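Building an Arm at Home, Handout 4: What the Gripper Can and Cannot Do

Drendton Shared Workshop, evening course, September 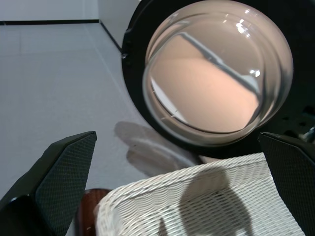

Does a homemade arm need a camera at the wrist?

It needs one if you want it to pick up anything you didn't put down yourself in a measured spot. For moving the same block between the same two marks, skip it and save the money.

Most of the build logs you will read before this course were written in the first week of somebody's enthusiasm. Read them for the wiring. Be careful with the claims. "It can sort my kitchen" usually means it moved one cup, on one counter, under one lamp, on the attempt that got filmed.

1. Fingers

We use two parallel fingers with textured pads facing each other. A diamond-knurled pad like the ones in the picture gives the object something to press into, and people tend to conclude that it solves grip. It helps on cardboard, on soft plastic, on cloth. On hard, smooth glass only the tips of the pattern touch, so you may have less contact than you would with a plain rubber pad. Try both before you glue anything.

Opening width is the other number people get wrong. They measure the object, add a little, and forget that the arm arrives slightly off. Whatever your arm's error is, you need that much clearance on each side, plus the thickness of the pad. The Noltura kit we started from claims an opening of 70 mm. With pads on and the end stops set sensibly we never got all of it, and neither will you.

Check your own by hand with the power off. Write the figure on tape and stick it to the arm.

2. Objects that cause trouble

Round glass. A curved surface slides out of flat fingers unless you close near its widest point, and from above the widest point is hard to judge. Clear glass also bends whatever is behind it, so a straight rod comes out crooked and a patch of color can look as if it belongs to the glass itself. Edge detection will happily report the crooked rod as an edge. Highlights move when the arm moves, which is worse, as the software may take them for the object moving.

Wicker. A woven rim makes a decent thing to pinch, but the weave is a repeating pattern, and simple feature matching is bad at telling one strand from the next. If your position estimate jumps sideways by the same small amount again and again, suspect this first.

Glossy wood. Easier than glass, harder than it looks. The grain gives the camera something to hold on to until the shine covers it. A bowl lying half behind something else is a separate problem, and the free detector we use in this course is poor at it.

Pale tables. A gray-white surface under even light is kind to the camera and gives it very little to measure against. Put down printed markers during calibration. You can take them away later, although I'd leave them.

3. Shadows

Dark shapes on a light object get read as part of the object, as holes, or as a second object. A rounded shadow falling on the inside of a white basket is a good test case. Run your detector on it, then move your lamp and run it again without touching the basket. If the answer changes, your detector is measuring the lamp.

The same goes for people. Stand where you normally stand while the arm works, since you are in the lighting setup whether you planned it or not.

4. The test we ask for

Do 21 attempts at one task, with one object. Set the object down by hand each time, a bit differently, and don't tidy it afterward. Record every attempt, including the ones you feel didn't count. Those count.

Write down:
where the object was
whether the fingers closed on it
whether it was still held at the end of the lift
what you changed since the attempt before

If the last line has something in it more than 2 times, start over. You were tuning, and the numbers belong to several different machines.

The longest log turned in to the workshop so far has 363 attempts, and its success rate dropped over the final third. The builder's guess was a stretched belt. Mine was pad wear. We don't know, as the pads and the belt were replaced on the same evening — please don't do that.

5. Software

The sample code runs on the Badawi controller board and should run on others with the pin names changed. I say should. The Endis library has a function called auto_grasp, which picks a grip point for you. Try it on a box, then on a glass bowl, and compare. You may keep using it for boxes.

Force limits go in before the first powered test. Set them in the controller as well as in the script, and keep one hand near the switch. A hobby servo will not break your finger in most cases, but it can crack a bowl and leave you picking up the pieces under a live arm.

6. Before the next session

Bring your arm, your tape label with the measured opening, and your log on paper or as a plain text file. Bring one object your arm fails at. If you can't find one, borrow something made of glass.

Open question from last time, still unsettled: does mounting the camera further back help? You see more of the table and less of the contact. I have seen it make things better on one arm and worse on another, with the same lens. Anyone with two mounts to compare should run the test in section 4 on both and bring the results.

Drendton Shared Workshop | Course notes may be copied for personal use | Contact the front desk | Back to top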